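## Tischstative aufbauen und Mikrofone einsetzen

Für eine Gesprächsrunde am Tisch reichen kleine Stative. Wer keinen Platz für Schwenkarme hat, kommt damit gut zurecht. Die Anleitung gilt für Handmikrofone mit Klemme und für solche in einer Spinne.

1. Tisch abwischen und trocknen lassen. Auf glatten Platten rutschen Gummifüße, wenn Staub darunter liegt.
2. Beim Dreibein die Beine ganz ausklappen, erst danach die Stange ausziehen und den Knopf festdrehen.
3. Beim Tellerfuß die Stange von Hand einschrauben, bis sie nicht mehr wackelt.
4. Klemme oder Spinne aufsetzen. Passt das Gewinde nicht, fehlt meist der Reduzierring.
5. Mikrofon am Griff einschieben, nie am Korb drücken.

Zwei Stative mit Tellerfuß dürfen eng beieinander stehen, solange sich die Griffe nicht berühren. Sonst überträgt sich jeder Stoß auf das andere Mikrofon.
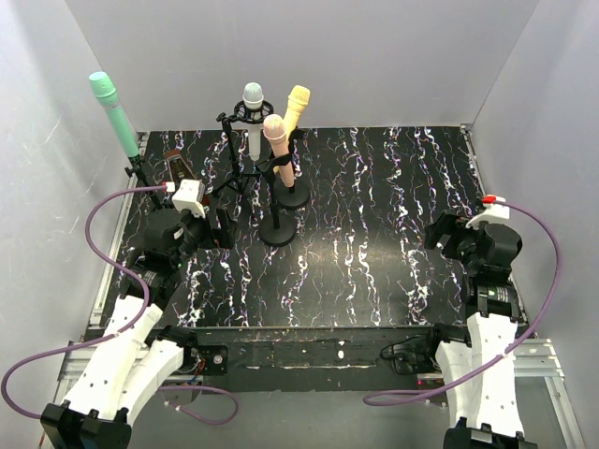 *Vier Mikrofone auf Tischstativen: das weißgraue in der Spinne auf dem Dreibein, das pfirsichfarbene vorn in der Klemme.*

Den Neigungswinkel erst einstellen, wenn alle sitzen. Der Korb zeigt zum Mund. Danach die Kabel anstecken, eine Schlaufe um den Fuß legen und nach hinten wegführen.

Zum Abbau zuerst die Kabel lösen, dann die Mikrofone herausnehmen. Die Klemmen bleiben auf den Stangen. Ausgeleierte Klemmen bitte aussortieren und bei Lorna Lindsay abgeben.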